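June
By Merle Costigan, for Lellex Records

HALLIDAY RETURN WITH "PUVUDERO," AN ALBUM THEY SWORE THEY WOULDN'T MAKE

Halliday, the band that has broken up in public twice and in private more often than that, will release its third album, Puvudero, through Lellex Records this June. It has nine songs. There were more, but the drummer got a vote this time.

The record was made at Ullell, a converted feed store with excellent natural reverb and one working bathroom. The band booked it for a week and stayed until the owner started showing the place to other people. Most of the vocals were cut after midnight, when the trucks stopped, and a careful listener will catch the refrigerator joining in on "Second Cousin." It is in tune, so it stayed.

Fans of the earlier albums will be glad to hear the guitars are still too loud. Fans of the lyrics, a smaller group, will find songs about a flooded basement, a bad wedding and the long drive home from both. The closing track runs well past the point where a radio programmer would be asked to care, and the label has stopped bringing it up.

The first single, "Deposit," is out now. An early version played to a room of 584 people last winter got a warm response and one request for the old stuff, from a man standing very near the merchandise table.

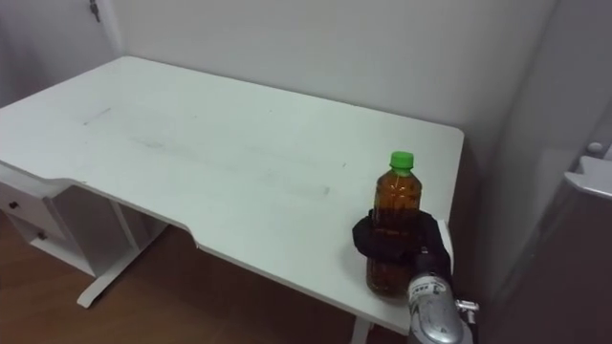
Merle Costigan thinks "Deposit" is the best thing the band has recorded and would have said so sooner if anyone had sent over the finished mix. Costigan also wants it known that the key change was argued over for an entire afternoon and that the right side won.

Puvudero will be available digitally and on vinyl, in a first pressing of 2000 copies. The band will play a short run of shows to support it, with dates to follow once everyone has checked with their day jobs.

Contact: Lellex Records press office | © Lellex Records. All rights reserved. | Back to top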